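Home | Stories | Poems | Submit | About

The Shape Bench
by Isla McIver
Saturday
385 reads | 3 comments

Ewan was late again. Van keys in his teeth, coffee down one sleeve, the box from Górecki under his arm and already splitting at the corner.

"They open at ten," I said.

"I know when they open."

Quarter to. Lights half on. The whole of Kascombe library queueing outside with pushchairs, or that's how it sounded through the door. Rain too. March, what else.

He tipped the box out. Blue, yellow, red. One went under the radiator and he lay down flat on the carpet to get it, good coat and all, and I thought of Dad doing exactly that. Same grunt. I didn't say so.

"Star," he said, from down there. "Got it."

We'd had over 700 quid off the council for this. A play table, new shapes, a sign with Mum's name on. Ewan wanted the sign big. I wanted no sign. We'd not spoken from Christmas till the Tuesday before, and then only about screws.

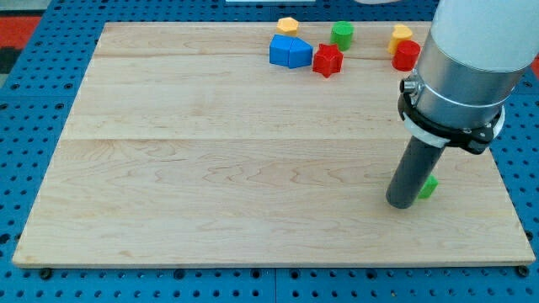
Mum used to put the star next to the blue ones. Always. Told us it was a lighthouse and that was the sea, and we weren't to argue becuase she had seen it. Forty years she did story time and not one child ever argued.

"Where d'you want it?" Ewan, holding it up. Red in his big cracked hand.

"You know where."

He did know. Put it down, nudged it, nudged it back. Took ages over it. Ten to. Someone rapped on the glass.

"The sign's in the van," he said. "I got the small one."

"How small?"

"Small, Isla. You'd need your glasses."

I went and looked out at the rain for a bit. Somebody's toddler had his whole face squashed against the door, tongue and everything, fogging it up.

"Bring it in then," I said.

He went for the van at a run, no hood. I moved the yellow one. Moved it back. Then the bolts on the door, top one stiff as ever, and they all came in round me at once, wet coats, wheels over my feet, and teh small boy got there first.

"What's that?" he said, pointing at the star.

Share (3) | Next story: Skava Light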